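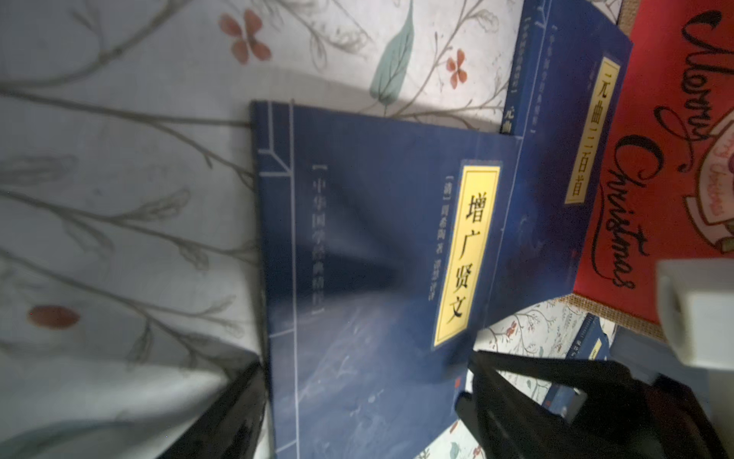 Session 2: Stagger, or why your two rear tyres shouldn't match

Last time we did weight and where to put it. Today it's tyres, and mostly one number you can find with a tape measure. I love this topic, so stop me if I go too fast!

On an oval we only turn left. With a solid rear axle both back wheels turn at the same rate, but the right one has further to travel because it's on the outside of the bend. If the two tyres are the same size, something has to slip. Make the right rear a bit bigger and the car wants to roll round the corner by itself (roll a paper cup across your desk and you'll get it straight away). The difference in circumference, right minus left, is what we call stagger.

The sum we did on the board: say the left rear follows a circle of 30 metres radius and the tyres are 1.5 metres apart. The right rear is then on 31.5, or 5 per cent further. So if the left tyre measures 2,000 mm round, the right one wants to be 2,100 mm, giving 100 mm of stagger. That's the pure geometry answer. Real cars usually run less, as you've got straights to get down as well, and too much stagger drags the car left the whole way. 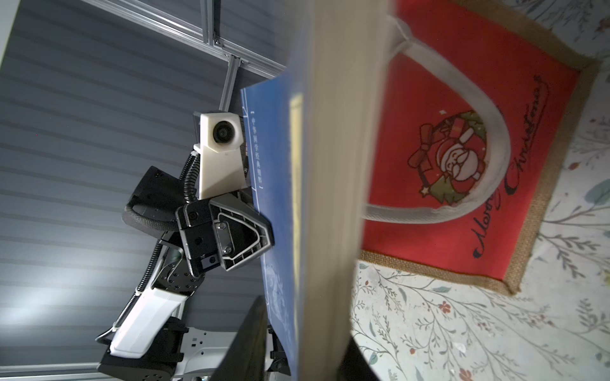
Aldana Yáñez thinks I make too much of the straights: on a short track you're hardly ever going straight, so set it for the corner and let the driver hold the wheel. Fair point, and on a really tight bullring I'd go along with her. At Brovero, with those long straights, I wouldn't.

How to measure

Set your pressures first, both sides, same gauge. Run the tape round the middle of the tread, keep it flat, and write the number down before you move to the other side. Please write it down. I lost a whole July evening at Toledo to a number I was sure I'd remember.

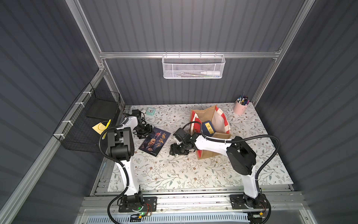
Fig. 1: Table with floral cloth, pens and markers in the mesh basket.

Measure again when the car comes in. Tyres grow with heat and pressure, and the two sides don't grow evenly. Jahangir Fakir's old log sheets from the Clasine car are in the course folder, and it's well worth following one night through from practice to the feature.
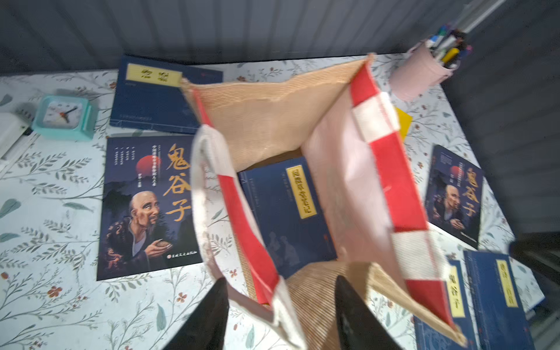
For next week

a) Rework the board sum with the same 2,000 mm left tyre and a 60 metre radius. Is the stagger you get bigger or smaller, and does that feel right?

b) Read the Wollanix notes on spring rates, first half only. The second half gets heavy and we'll do it together.

c) Your car is loose off the corner, fine everywhere else. Would you add stagger or take some out? Two or three lines will do.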